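4. Setting up the export declaration module

Rev. 1/9/20, K. Lenz

Do section 3 first (company data, tax numbers). Without it the Declarations tab stays gray and you can't get any further.

4.1 Trading partners

1. Open Rorell, go to Partners > Import list.
2. Pick the partner file. Comma separated only, no spreadsheets.
3. Check the country column. Two-letter codes. Full country names get skipped without a warning.
4. Press Load. The full Grirnelness list is 1,273 partners and takes a few minutes. Don't close the window.
5. Look at the red rows. Usually a missing zip code. Fix, press Load again.

Note: duplicates are matched on tax number, not on name. Two branches with one tax number will be merged. If you need them seperate, add a suffix in the Branch field before loading.

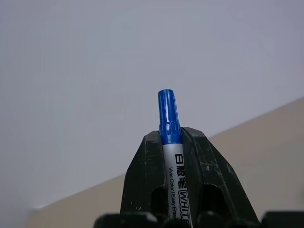 4.2 Tariff codes

6. Tariffs > Update. Needs a connection to the Bekel server, port 570. Ask IT if it times out.
7. Choose the year. Old years stay in the system, read only.
8. Set the default code length. Most offices want the long one. Changing it later means re-entering every product, so decide now.
9. Assign a code to each product group. Groups with no code show up at the bottom of the list, in italics.

CAUTION: Do not run the update while someone is filing. Open declarations lose there codes and have to be typed in again. Happened to the Tôn office in October, 46 of them.

4.3 Certificates of origin

10. Declarations > Templates > Origin.
11. Select the trade agreement. If yours isn't listed, choose General and fill in box 8 by hand.
12. Enter the name of the person who signs. Has to match the signature card at the chamber exactly, middle initial included.
13. Print one test page on plain paper. Hold it up against the form. Off by a line or so: adjust top margin under Printer, then test again.

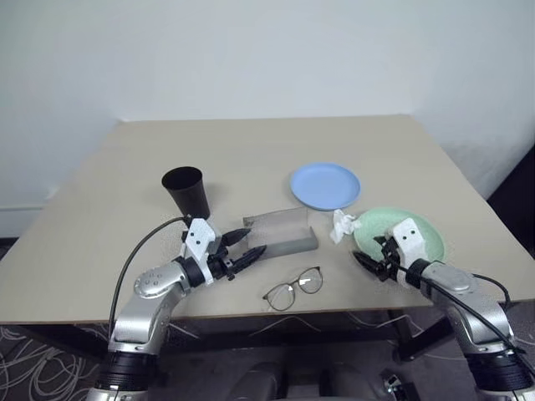
Note: description field takes 70 characters. Anything longer prints on page two and the chamber sends it back.

14. Save the template under your office code. Not under "Default", that gets overwritten at every update.

4.4 First filing

15. New > Test declaration. Pick any partner, any product.
16. Press Check. Green bar = OK. Yellow = will be accepted but somebody will call you.
17. Press Send. Status goes to Received, then Cleared (test).
18. Stuck on Received until the next morning? Send the log file to Kerstin Lenz, subject line "4.4" plus office code.

Switch from Test to Live under Settings > Mode. Needs the admin password. See section 5 for user rights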